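Clastside Cricket Club, ground and nets check
Mar 1, 2019
Done by: Myfanwy Prydderch
Copy to: Blagoje Omerović, Flor Apaza

Centre wicket, ends and creases: OK. Crease lines need redoing before the seconds start. Footholes at the creek end filled and tamped, still a bit soft. Bowlers to be told.

Covers: NOT OK. Tear near the tow rope, taped for now. Truleck quoted 477 for a new panel, Blagoje to say yes or no.

Boundary rope: OK. Pulled in off the fence on the road side, should be a good three paces clear all the way. Please dont let the juniors shift it.

Sightscreens: wheels OK, brake on the north one sticks. Chock it.

Nets, lane one: OK.
Nets, lane two: hole at head height, batter's left. Lane shut till its patched. Sign is up, leave it up.
Nets, lane three: matting lifting at the bowler's end, repegged. Check again next time.

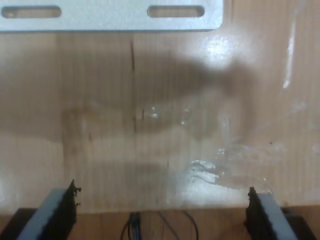 Bowling machine: lead tested and tagged, tag good to June. Feeder wears a helmet, no exceptions, had to speak to two people allready. Machine balls only.

Helmets, club kit: one with a cracked grille, binned. Neck guards missing on the junior ones, Flor ordering from Strand.

Stumps and bails: OK. Spring set for the nets has a sharp edge on the base, filed down.

Roller: fuel cap weeps. Dont park it in the shed till fixed. Key back on the hook after use PLEASE.

First aid box: ice packs low. Strapping tape out. Rest in date.

Change rooms: away showers OK, one light out over the bench. Floor slippery by the door in spikes, mat needed.

Scoreboard ladder: NOT OK, bottom rung loose. Use the other one.

Still open: covers, lane two, ladder, north brake. Huguette has the spare gate key if I'm not about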